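Open afternoon at Pirnance: your questions

When is it?
The next open afternoon is in November. Doors open at 2 and we finish at 4. Please come to the main reception, not the loading bay.

Do I need to book?
Yes. There are 60 places and they usually go. Write to Arūnas Dzene at the visits desk with your name and the number of people in your party.

What will I see?
The main demonstration is of hand-held grippers. These are the fingers of a robot without the arm: a person holds the gripper, does a job with it, and the recording is used later to teach a robot the same job. We run it at the long white table in the open office, with two grippers facing each other across it. Both have black fingers with yellow tips.

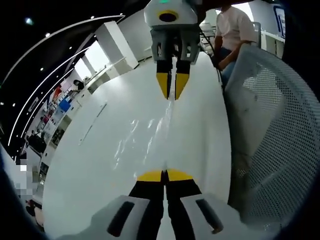 Güneş wrote to us after the last one that she had expected a big arm behind a fence, and that standing a step away from the table made the whole thing much easier to follow. She would have liked longer for questions, so we have added time at the end.

Can I try one myself?
Yes, once staff have shown you how. Keep your free hand away from the fingers while they are closing. If you need both hands to hold the gripper steady, use both - it takes a while to get used to.

Is it suitable for children?
Children are welcome with an adult. Under-tens may watch but not handle the equipment.

Will the robot arms be running?
No. The arms are at our Kirkitard site, which is not open to visitors. We show a short film of them instead.

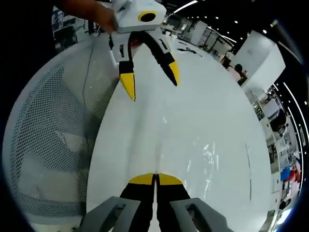

A gripper held above the table by hand, fingers open.

Can I take photographs?
At the demonstration table, yes. Please don't photograph screens or people at their desks, as staff will be working as normal.

Is there parking?
There are two accessible bays by the door, which you can reserve when you book. Everyone else should use the Zolance car park across the road and keep the ticket, as reception can stamp it.

What if I have to cancel?
Let the visits desk know as soon as you can. We keep a waiting list and can offer your place up to noon on the day.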